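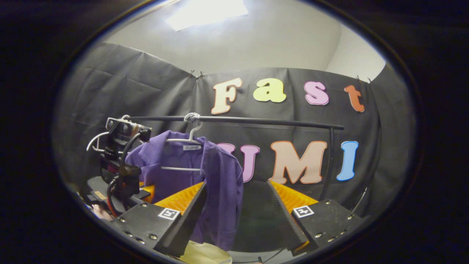 January 29, 2025

A long day with the grippers and my wrists know all about it, but I want to get this down before I forget which pads were which. We gave the morning to the soft ribbed fingers and the afternoon to the stiff Honkanen ones that came over from Lomdale, and I did 36 goes with each, all on jackets and hangers, which is far more hanging up than I do at home in a year.

I do like the soft ones! They give a little when you close on a collar, and the cloth stays put even if you've come at it crooked (I nearly always come at it crooked). The Honkanen pair bites harder and dropped only 2, against 6 for the soft, so on paper they win, but they pinch the lining and I had to keep stopping to tease it out. Slippery linings were the worst with both. I'd like to try the soft fingers again with the grippier pads from Zoltow, if they ever arrive.

The left hand is still my weak one. Holding the hanger steady with it while the right feeds a shoulder over takes more patience than I had by four o'clock, and the tea was cold by then too.

That makes 196 goes since we started on clothes. Gramen want a decision by June, and I've promised a page of notes. Must charge the spare batteries tonight, and find my other glasses.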